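# Chapter 11: Teaching by Hand

Cloth is wonderful stuff to study. A mug keeps its shape when you reach for it, but a folded shirt can take on a new one every time it is touched. That makes fabric one of the best tests we have of how well a robot can learn from people, and it is the subject of this chapter.

We will follow the Sirden study from first recordings to final results. Its method is simple to state. A person picks up a hand-held gripper with a camera mounted on it and does the job, and software named Sketix turns the video into a path of positions and finger openings. A learning program then trains on those paths – no robot is needed until the very end!

The study team recorded in 20 homes in the town of Hastasside and tested the result on an Amano arm in the lab. With printed fabrics left out of training, the arm managed 75 percent of its pickups. With them included, it reached 92 percent. We find that jump exciting, and Section 11.3 looks closely at where it came from.

Busy patterns are hard for a vision system because a printed edge can look a lot like a real one. Add a quick hand movement and the background starts to smear, so the program has to learn which parts of the view to trust.
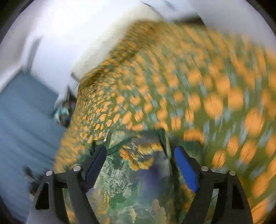

## 11.1 What the Camera Records

Each recording begins with the fingers open. We define the *grasp width* as the distance between the two finger pads, measured in every video frame, and write it as *w*.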